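Week 2 notes — Setting Up the Pretend Kitchen

Hi everyone! These are my notes from class, typed up and tidied a bit (only a bit). A few of you asked for the part about tabletop kitchens in writing, so that section got longer and the part about dress-up corners got pushed to next week. Bring your floor plans back, please. I still have a stack nobody has claimed from the Cairns room visit.

## Where we left off

Last time we talked about the play kitchen as a place where kids practice talking. I still think that's the most useful way to look at it. A kid who won't say a word at circle time will stand at a pretend stove and tell you at length that the soup is too hot and you can't have any yet. So when you set up a kitchen area, you're setting up a conversation, and the stuff you put out decides a lot about what gets said.

My first classroom was at Planier, and the kitchen I inherited there had everything. Two big bins of plastic food, all tipped in together, peas and pizza and half an egg. The kids did exactly one thing with it: they dumped it. Every morning! I spent most of that fall picking up peas and feeling sorry for myself, and then I put 72 pieces in a closet and left out enough for one meal. The dumping slowed way down. I'm not saying it stopped.

## Choosing what goes out

What I look for now is a mix of three kinds of thing, and you can sort almost any toy kitchen this way:

- **Things that hold** — bowls, mugs, pots, a colander
- **Things that get held** — the food, mostly
- **Things that do a job** — an oven, a stove, a faucet, anything with a door or a knob

If you only have food, you get piles. If you only have dishes, you get stacking (nice, but that's the block area's business). You want a kid to pick up a piece of food and have to decide where it goes. Washed first? Straight in the oven? On a plate for somebody else?

A word on scale, which came up in class. Toy sets and real kitchen things can live together perfectly well. Kids don't mind if the strawberry and the mug come from different worlds, and a colander from the housewares aisle will outlast three from the toy catalog. Check the edges, check for anything small enough to swallow, and go.

## Table or floor unit?

The wooden floor units are lovely and I'd never talk you out of one. But a plain table has a lot going for it, especially in a small room. Kids can stand on all sides and see each other's faces. You can see every piece from above at cleanup. And you can change the whole thing over during nap, which I used to do at Dotomia with 10 minutes and one cart.

White or pale tabletops are my favorite for this. Colored food really shows up on them, and the younger ones find what they want without rummaging. Patterned tablecloths look cute for the family open house and then I take them off again.

## A breakfast-ish setup

I like a setup that doesn't quite tell kids what meal it is. Fruit can be breakfast or snack or the thing you pack for a picnic. Ketchup can go on everything, and will. An oven gives somebody a job with a bit of waiting in it, and waiting is where the talking happens ("is it ready?" "no" "is it ready NOW?"). 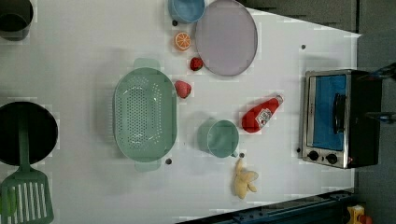
Once you've got your pieces picked, try leaving them spread out a little the first morning, with space between. I used to lay everything out like a restaurant, plate in the middle, cup at the corner, and the kids were almost polite about it. They'd look and walk off. With things scattered, they start sorting right away, and you'll hear why the banana has to go with the strawberries or why it absolutely can't.

Then keep your own mouth shut for a few minutes. This is the hard part for me! If you do join in, come in as a customer or a hungry neighbor. Try "What are you making?" before "What color is that?" The color question gets you one word and a kid who suspects a test.

## Cleanup

Fold it into the play if you can. Dishes go in the colander to be "washed," food goes back to the "store." I keep one low shelf for containers and one tray for food, and that's the entire system. At Plalholm they had picture labels for every single item and it looked great, but the adults were the only ones using them.

## For next week

1. Pick 10 kitchen items from your own room, or from home if you don't have a placement yet. Sort them into the three kinds and see which kind you're short on.
2. Watch one child at the kitchen area and write down what they say, word for word. Half a page is plenty.
3. Read the chapter on dramatic play. You can skip the section on puppets — we'll do that in January.

Budget sheets are still due too. Mark used items with a U so I don't have to guess.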